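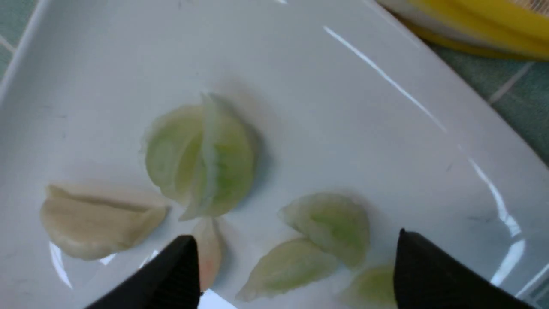

Plate on the counter, pale green pieces

Ticket – Jarman dishwasher, unit 9, Jillham Apartments
Status: open

Dishwasher wont drain. Inch of gray water sitting in the bottom since last night. Ran it twice, same thing. Error light blinks 8 times then quits.

Tried so far:
- pulled the filter, rinsed it, put it back
- checked hose under sink, no kinks
- breaker off 15 minutes, back on – no change

Update, 4 pm: Harnden parts desk says drain pump, wants the model number. Sticker on the door is half worn off, can't read teh last digits.

Washing by hand for now. Can someone come before noon? Call first, buzzer is out too.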